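Teaching a Small Arm to Put Fruit Away: What We Learned About Collecting Examples
Project report, spring term
Yesenia Montes and Khairul Menon

Background

When we signed up for this project we both thought most of our time would go into the learning part. We had read a little about imitation learning over the break, we had picked out a model we wanted to train, and we had a nice chart of how the weeks would go. The chart had one week on it for "get data." Anyone who has done this before is probably smiling already, and our advisor certainly was when she looked it over on Tue 7 January. Gathering the examples took us into April, and it ended up being the part of the work we cared about most, so most of this report is about that.

The task

We wanted one arm, with a simple two-finger gripper, to pick up a named piece of fruit and set it in a bowl. We called the project Kudico, after a misspelling on our first sign-up sheet that we both got fond of. The arm is 3D-printed, and we drove it by hand through a second arm of the same size, which we moved ourselves while the first one copied us. Every run was saved with the joint positions, the camera pictures and a short sentence saying what we were trying to do ("put the banana in the bowl," for instance).

How we collected

Our first 211 runs were, to be frank, not very useful. We had set the fruit out in the same places each time because it was easy to do, and Khairul had done nearly all of the driving because he was better at it. The model we trained on those runs learned to go to a spot on the table. If we moved the plum over by a hand's width, the gripper would close very confidently on nothing at all! We kept those runs in a separate folder and started again.

For the second round we set ourselves a goal of 600 runs and wrote down some rules. The fruit had to be moved between runs, and the bowl had to move too, at least every few runs. We took turns driving, 13 runs at a stretch and then a swap, which was as long as either of us could go before getting sloppy. If a piece of fruit slipped and we caught it again, we kept the run, since we wanted the model to see what a recovery looks like. If we bumped the table or lost track of what we were doing, we threw the run out and said so in the log.

The banana was harder than we expected. A plum is pretty much the same from any side, but a banana has to be taken across its middle, and that means turning the gripper to match the way it is lying. Yesenia liked to come down slowly and straighten up at the last moment, while Khairul turned the wrist early and then dropped in quickly. 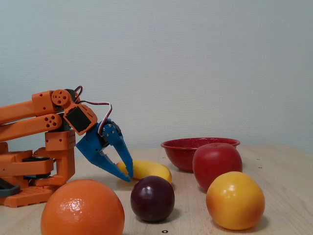

We argued for a while about whether having two styles would confuse the model. In the end we left both in and added a column to the log saying who was driving, so that anyone using the data later can split it up for themselves. We wish we had thought of that column at the start - going back through old runs to guess who had been driving was a long and rather silly afternoon.

What we ended up with

After cleaning, the second round came to 500 runs that we were happy to train on. The model trained on those did follow the fruit when we moved it, which the first one never did. It was still weakest on the banana, especially when it lay pointing straight at the base of the arm, and when we looked back through the log we found we had hardly ever placed it that way ourselves.

If we had another term we would write the placement rules first, draw the positions from a shuffled list so our own habits stayed out of it, and check a small model every week while we were still collecting. We would also ask a few classmates to drive. The log sheets, the rules and both folders of runs are on the shared drive under Kudico, and the next group is very welcome to them.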